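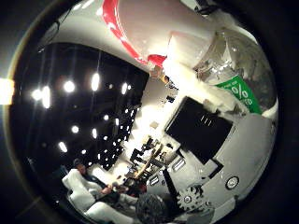 # Wrist Camera Recordings: Rules for Operators and Data Users

By Tyra Sjögren
September

This README belongs to the Furnesis recordings made in the Flutira hall. It tells how we record and what we ask from people who use the files. Please read it before you copy anything.

## Before recording

- One operator and one observer for each station. The observer keeps a hand near the stop button and does no other task.
- Wipe the fisheye lens with a dry cloth. Do not turn the focus ring.
- Arm speed is limited to 15 percent when a person sits inside the marked zone.
- Bottles must be closed. Labels may stay on, but write the product name in the session sheet.

## During recording

An episode is 30 seconds at most. If the gripper touches something that is not in the task, finish the episode and mark it `contact`. Do not delete it. Teodor Hägglund reviews these every evening at 18:00.

The ceiling lights are strong in this hall. Glare is accepted, and we don't correct exposure afterwards.

## People in view

The lens is very wide, so persons sitting near the station are often recorded. Each of them must sign the consent form first. If a person takes the consent back, we remove all episodes of that session from the next release.

## Files

The set has 3000 episodes. The folder `raw` keeps the round picture with the black border; `flat` is the corrected version. Don't mix the two in one training run without saying so in your report.

Questions about consent go to Elsa Wallin, all others to me.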